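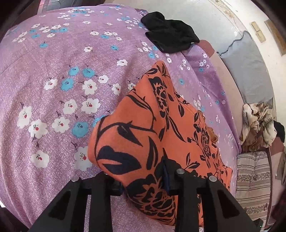

Washing prints at 30 degrees: notes after one winter

Filed under: Laundry, Household, Notes to self

Thursday, February 6, 2020

I have been keeping a wash log since May. The log covers 163 loads, all run in the same front loader, all with the same powder. The question was whether printed cotton fades more from temperature, from spin speed, or from sunlight on the line. My working answer is sunlight, by a wide margin, with detergent dose second.

The method was simple. I cut swatches from the hem allowance of each item before its first wash and kept them in an envelope in a drawer. Every tenth wash I laid the item next to its swatch under the same desk lamp and wrote down a grade from 0 (no change) to 4 (a stranger would notice). Grading by eye is crude. Ga-eun Ahn graded half of the items without seeing my numbers, and we disagreed by one step on a handful of them and never by two.

Temperature first. Items washed at 40 and items washed at 30 finished within one grade of each other. The exceptions were reds and one black, both of which bled in the first two washes and then stabilized. I now run anything with black in the print by itself twice before it goes in with bedding.

Spin speed had no effect on color that I could measure. It does affect creasing, and creases wear pale along the ridge. Dropping from 1200 to 800 cleared up most of it, at the cost of a longer dry.

Line drying in direct sun was the worst thing I did to any of these fabrics. A pillowcase dried outside all summer went to grade 3. Its twin, dried in the hallway, is still at 1. Turning things inside out helps with garments. Sheets have no inside in any useful sense, so I fold them over the line with the print facing in and accept the slower drying.

On dose: the scoop that came with the powder is too large for soft water. Half a scoop cleaned as well and left less residue, and the residue was responsible for a gray cast I had been calling fading. Two extra rinses on one duvet cover brought it back a full grade.

Joon-young Maeng asked about vinegar in the rinse. I tried it for nine loads and saw no difference. The towels may have been softer. I did not grade towels.

Next I want to repeat the shade test with linen, which takes dye differently and which I have avoided so far on grounds of cost. The envelope of swatches is staying in the drawer until then.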